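Nesska Two-Hand Gripper Kit
Set-Up and Operating Guide
Section 4: Recording a cloth task

Read Section 3 (charging, pairing and first calibration) before you start. The steps below assume that both grippers are paired with the Andari base unit and that the base unit is on the same network as your computer.

4.1 Preparing the work surface

1. Choose a flat surface that both arms can reach without leaning. A table or a bed is fine. Allow at least 800 mm of clear width in front of the operator.
2. Cover the surface with one plain cloth or sheet. Avoid stripes and small repeated patterns.
3. Put the item to be handled within reach of both grippers. For a first session use a small cloth in a color that differs from the cover.
4. Remove keys, pens and other small hard objects from the surface.

Note: Creases in the cover do not affect tracking. You do not need to iron it or pull it tight between recordings.

4.2 Starting position

1. Take one gripper in each hand by the handle under the body. Keep your fingers away from the joints.
2. Hold both grippers in front of you, above the surface, with the black fingers pointing away from your body.
3. Let the fingers open fully.
4. Check the light strip on the front edge of each gripper. Steady green means the unit is ready. Amber means it is still looking for the base unit.
5. Hold still until you hear the start tone, then begin. 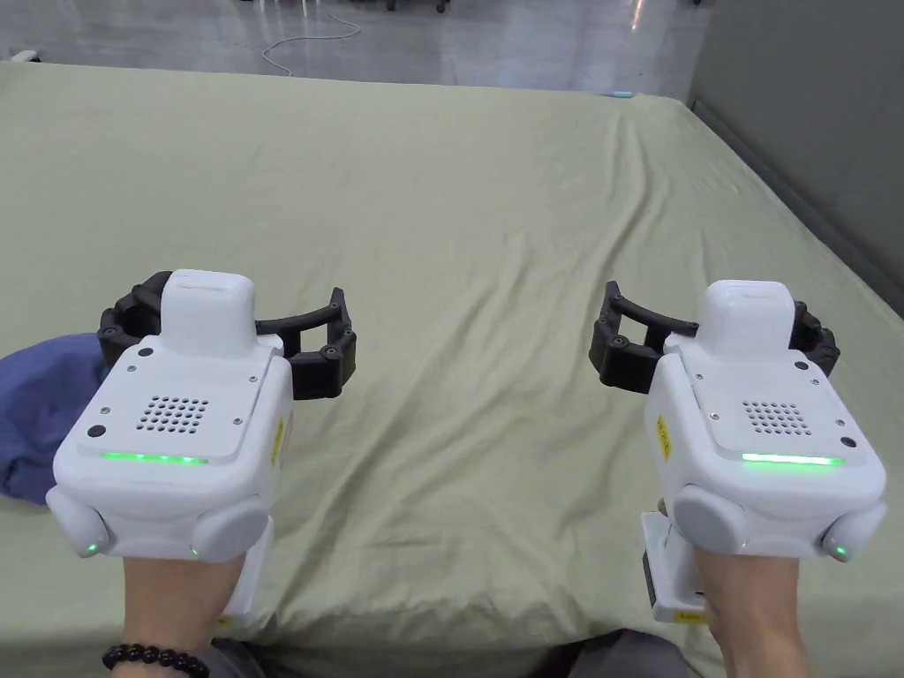 Can one person record with a single gripper?
Single-gripper recording is available. Open Session, choose Hands, and select Left or Right. The unused gripper must be switched off or left in its dock, or the software will keep waiting for it and the start tone will not sound.

Caution: Do not put a finger between the black fingers of the gripper while the unit is on. The joints can pinch. See the yellow label on the body.

4.3 Picking up and passing the cloth

1. Lower one gripper until its tips touch the cloth. Do not press down hard.
2. Close the fingers with light, even pressure on the trigger. A full squeeze is only needed for thick material such as towels.
3. Lift the cloth clear of the surface.
4. Bring the second gripper to a free edge or corner and close it.
5. To stretch the cloth, move both grippers apart slowly until you feel resistance, then stop.
6. To pass the cloth from one hand to the other, wait until both grippers are closed, then open the first.

If the cloth slips, do not stop the recording. Put the cloth down, return to the starting position and try again. The slip can be marked later in the Pralteo review screen.

Keep each recording short. Four minutes is the default limit, and it can be changed under Session, Limits. Longer files take more time to upload and are harder to review.

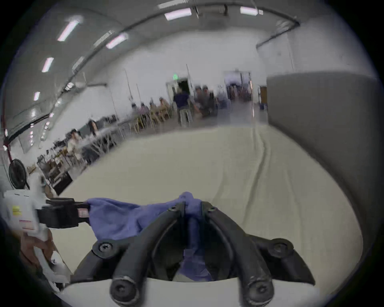

After the last movement, lay the cloth back on the surface, open both grippers and return to the starting position. Hold still until the end tone sounds. A recording that ends without the tone is saved as Incomplete and will not be uploaded until someone approves it by hand.

4.4 Working in a shared room

People may walk or sit in the background during a recording. Ask them not to reach across the work surface. If several kits are used in one room, give each Andari base unit its own channel (1 to 8) before the first session of the day.

Caution: Keep cables off the floor area where the operator stands.

4.5 Problems during recording

Light strip turns amber: The unit has lost the base unit. Stay where you are and hold it still. If green does not return, end the session and pair the unit again (Section 3).

Fingers do not close fully: Look for thread or lint in the joints. Switch the unit off before removing it. Do not use oil.

One finger feels loose: Check the screws at the outer joints with the driver supplied. Turn until snug. If a screw will not hold, stop using the unit and ask for a replacement finger set.

No start tone: Check the speaker volume under Device, Sound. Make sure the holes of the speaker grille on top of the unit are not covered by tape or a sleeve.

Replacement parts are supplied by Nanayakkara. For help with the review software, write to Ashraful Dewan at the support desk. Questions about channel settings go to Định Từ. Have the serial numbers of both grippers ready.

Continue with Section 5, Reviewing and uploading.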